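Cabinet doors, week two

Quick one tonight, dinner's in the oven and I have till 7:40 or so before it burns.

So. Storage. I know I said in August I was done writing about storage. I was wrong, storage is apparently my whole personality now. For anyone new: we moved to Droronton in the spring, a place with less closet space than a bus, and since then I've been trying to decide whether to buy one long low cabinet for the living room or keep living out of boxes like a college student. Boxes are winning. Boxes are free.

The short list is down to two. The Farkas, which is long and plain, and the Dillis, which is shorter and has legs. I like legs. You can vacuum under legs. But the Farkas holds more and it's on sale for 273, and the Dillis is not on sale and never will be, I've been watching it since forever.

What I keep going back and forth on is doors. Doors or drawers or just open shelves. I grew up with open shelves and all I remember is dust. Drawers are great untill you own something taller than a drawer. So doors. Except doors need room to swing, and our living room has a couch where the swing would be, and I measured it three times and got three different numbers. The tape measure is fine. It's me. 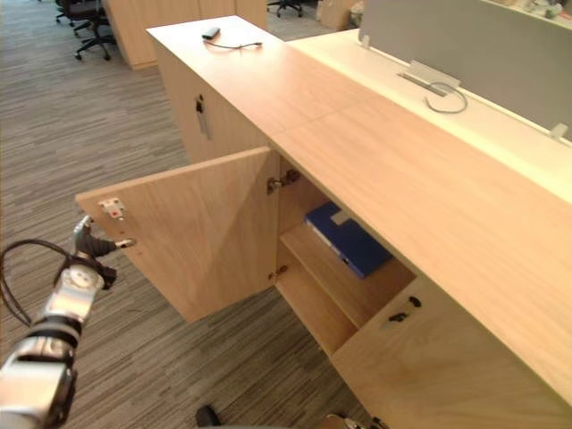
Mossyporch wrote in under the last post to say skip the doors completely and hang a curtain across the front on a tension rod, hers has been up for years and it hides the printer, the board games and a broken lamp she's never going to fix. Which, ok, I did think about that. For a whole evening. But we have a cat, and a curtain at floor level in this house would last a weekend. Sorry, I love the idea, I'd do it in a second in a catless home.

Things I've learned so far, in no order, typing fast:

Measure with the door OPEN. Put painter's tape on the floor where the edge will land. Then walk around for a day. I hit my taped line nine times before lunch, so that told me something.

Hinges matter more than wood. Our old one, the Pustura, had beautiful wood and hinges like wet crackers. By the end the left door just leaned. We'd say good night to it.

Light wood shows less dust than dark. Also shows every single coffee ring. Pick your problem. I drink a lot of coffee — so maybe that's picked for me.

Check where the seams are on a long top. If you put a lamp right on the seam it rocks a tiny bit and you will hear it every time a truck goes by. Old apartment, two years of that.
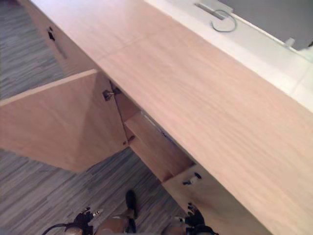

Pale wood, one door open.

Ok the money part because somebody always asks. We gave ourselves a limit and then ignored it. There's a solid one at the fancy store downtown, gorgeous, 2994 before tax, and I stood next to it for so long that a salesperson brought me water. The next size up is 3669. For a box with doors! I drank my water and left. The delivery fee alone on that one would have bought us groceries for weeks.

The Farkas delivery is 40 which feels fair, except they only bring it to the curb and we're on the third floor and the elevator is what it is. So add pizza for whoever we talk into helping. Add my back.

Used is the other option and I do look, every morning, with my first coffee, like it's the news. Mostly it's people selling one half of a set. Saw a perfect one Thursday, wrote to them within a minute, gone. I was weirdly sad about it all day. Went and reorganized the spice rack to cope. The spice rack looks amazing, thanks for asking. Four jars of cumin in there. How.

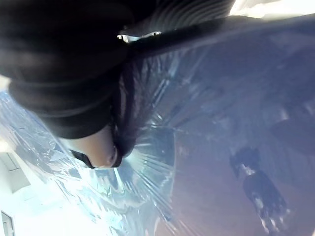
Bring a level when you go look at a used one, says Tallgrass, and set it on top before you even say hello, a cabinet that sat on a crooked floor for ten years never really straightens out and the doors will drift open on you forever. I have never owned a level. I've been using a glass of water, and I think that explains a few of my shelves. Getting one this weekend.

So where I'm at tonight: leaning Farkas, left side against the wall, couch moves over to the window, the plant goes I don't know where. The plant can have the bathroom. If the couch doesn't fit by the window then the whole plan's off and it's the Dillis and I learn to own less stuff. We'll tape the floor again tommorow and see.

Oven's beeping, got to go. If you have the Farkas and the doors have held up past a year please please tell me in the comments.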